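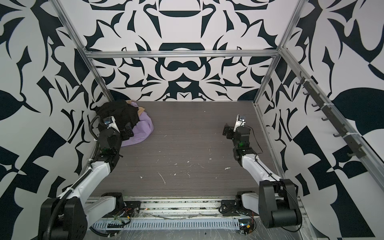 Flokolon

Black-and-white wall patterns for small enclosures, booths and bench bays

Flokolon is a set of 29 patterns meant to be printed large and fixed to the inside of a three-sided enclosure. The shapes are leaves, blades, scrolls, crescents and bowls, all in solid black on white. There are no grays, gradients or outlines in the artwork.

This README covers what is in the download, how to size and print the patterns, how to fit them inside an aluminum extrusion frame, and how to keep the inside of the bay usable afterward.

Contents

patterns/back – artwork for back walls, mostly built on a vertical center line
patterns/side – artwork for left and right walls, drawn at a larger scale
patterns/fill – blocks and checker-like pieces for the lower edges of side walls
templates – blank sheets with trim and overlap marks
preview – low resolution copies of everything, for choosing
sources – working drawings with the construction lines left in
LICENSE
CHANGES

The full download is 165 MB. Most of that is the sources folder. If you only want to print, take patterns and templates and skip the rest.

Naming

Each file name has the wall, the family and a number, in that order. The families are Grollix, Jarkeck and Frei.

Grollix: stacked crescents and bowls down the middle, with pointed leaves or flames opening to either side. Back walls only.

Jarkeck: broad leaves and long spikes. Side walls. These come in left and right versions. The right one is not a plain flip of the left, so check the name before you send it to print.

Frei: loose scrolls and curved blades with no center line. Works on any wall and is the easiest to crop.

You can mix families. A Grollix back wall between two Jarkeck sides is the combination most of the set was drawn for. Frei on all three walls gives a more even surface. Jarkeck on the back wall looks lopsided and I don't recommend it, but the files will scale to fit if you want to try.

About the symmetry

The Grollix back walls look mirrored and are nearly so. Each half was traced separately from a paper cutting, so leaf tips and curve ends don't line up exactly across the middle. Please don't report this as an error. If you need a true mirror, open the source file, delete the right half and reflect the left. The center line is on its own layer called "axis".

Choosing a scale

Side walls are seen at an angle, so the shapes on them get squeezed. That is the reason the Jarkeck files are drawn bigger. If you print back and side patterns at the same percentage, the sizes will come out as intended. Scale all three together or leave them all alone.

For a narrow bay, crop before you shrink. Very small leaves start to merge into a gray texture when you stand back, and the thin white gaps between blades can fill in on a cheap printer. Run one test strip with the finest part of the pattern on it before paying for the full wall.

Heavy shapes belong at the bottom. The fill pieces go along the lower part of the side walls, toward the front, where the wall is widest to the eye and a plain white area would stand out. You can leave them off if something tall will stand there anyway.

Printing

Use a matte stock. Gloss puts a bright patch wherever a lamp is pointed, and a patch like that wipes out a piece of the pattern. Ask the print shop for solid black and tell them not to convert to a rich black made from several inks. A rich black that is a little out of register leaves a colored fringe along every curve, and there are a lot of curves.

The artwork is vector, so any size will print clean. Exported sheets have bleed on all sides. Seams should run vertically. On a Grollix wall keep the seam off the center line, since a small gap there cuts straight through all the bowls.

Fitting inside an extrusion frame

1. Take everything out of the bay, including the things on hooks.
2. Measure each wall between the posts at the top and again at the bottom. Use the smaller number.
3. Trim the back panel first and dry fit it. The top rail should cover the upper edge.
4. Fit the back panel. Start from the middle and work out to the posts.
5. Fit the sides, starting from the back corner and working forward.
6. Trim the lower edge last, once the floor is in.

If you have a hook rail on one wall, put the pattern up first and hang the rail over it. Cable ties around the extrusion hold a light rail well enough and leave no holes in the panel. Turn the heads of the ties so that sleeves and cloth don't snag on them, and clip the tails short.

A slanted hook rail is fine. It hides a diagonal strip of the pattern, and Jarkeck takes that better than the other two. Dark hooks on these walls are hard to see at a glance. White paint or a wrap of tape on each tip helps if you reach for them often.

Floor

There is no floor pattern in the set and there won't be one. With three busy walls the floor should be plain and fairly dark. A fine wood grain in brown or gray-brown is quiet enough. White floors show the edge of the side panels too strongly, and a black floor runs into the fill pieces so you lose the corner.

The drawback of a dark floor is that it shows every speck. Paper trimmings, lint and bits of cut tie all stand out. Sweep after fitting and again after a day's use. A soft hand brush is enough, working from the back corners to the front. Don't use a wet cloth right up against the bottom edge of paper panels.

Cloth and clothing in the bay

Several people who use the set sort or fold clothes in front of it, so a few notes from that.

Plain colors read well. Lavender, tan and beige stay easy to pick out wherever they land. Black garments are the hard case: bunched in a back corner, a black shirt can look like one more leaf. Put a light cloth under it or spread it onto the floor and its outline comes back. White cloth has the same problem over the open areas of Frei. Stripes and prints are worst of all, and for those you may be happier with a blank wall.

Back corners collect piles. Leave them clear when you photograph the walls to check alignment, and look behind the heap before sweeping.

Care

Dust matte panels with a dry brush. Pencil marks come off the white with a soft eraser. Scuffs on the black can be touched up with a marker, tested first on an offcut. Keep the offcuts, labeled by wall.

Panels fade if the bay gets sun. Replace all three walls together, or the new one will look blacker than the others.

Known problems

back-grollix-04: one flame on the left has an open path. Some print software fills it white. Close the path in the source file or use the exported sheet.

side-jarkeck-right-02: the bleed is short along the bottom. Trim above the mark.

fill pieces: the blocks are drawn to a loose grid and don't butt together cleanly. Leave a narrow white gap between them.

templates: the overlap marks are very pale and may not show on a home printer.

Making changes

Work from the sources folder and keep the layer names as they are. Curves should have as few points as possible. If you add a pattern, add a preview for it and one line in CHANGES with its name. New patterns should be pure black and white and should fit one of the three families. A fourth family is possible but talk to me before you draw it.

Use

You may print the patterns for your own room, shop, school or workplace, and you may show photographs of the result. Please don't sell the files or printed panels. Credit is welcome: "Flokolon patterns by Liesl Stöckli".

Changes

March 2026: 6 patterns added to Frei. Left and right Jarkeck files renamed so the wall comes first. Notes on hook rails and dark garments added. The old combined sheet has been removed, and anyone still printing from it should switch to the separate wall files.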